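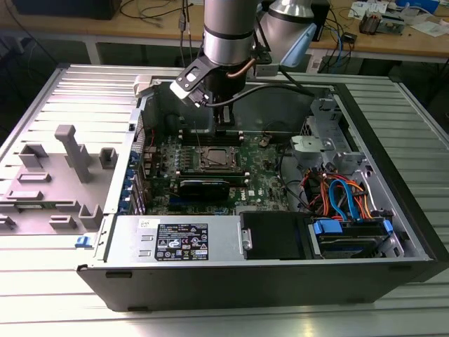

*2 min read*

If you have an old desktop tower under a desk somewhere, April is a lovely month to lay it on its side, take the panel off and get to know it a little. Ours is a black one with a Dell board, and I have grown very fond of it (those blue clips down the back are so much kinder to the fingers than screws!). Give yourself a clear bench and a good lamp, and don't hurry. I put aside 10 minutes for the memory alone, and I always end up taking longer. 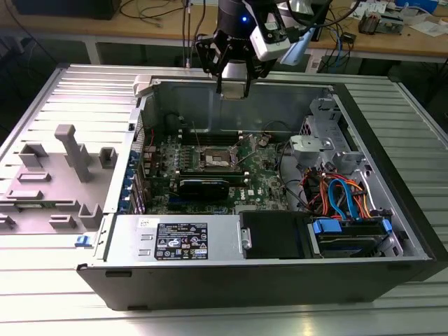
Memory likes a straight push, with the small latches at the ends of the slot opened first, and you'll want to leave the processor socket well alone while you're at it, as those pins are terribly easy to bend. Drives on plastic rails are much more forgiving, and a good place to begin if you're nervous.

The Nideck bench evening is back in September, with room for 6 people and 3 spare towers to share between you. Bring a soft brush if you have one, and a sandwich, because we do tend to run on!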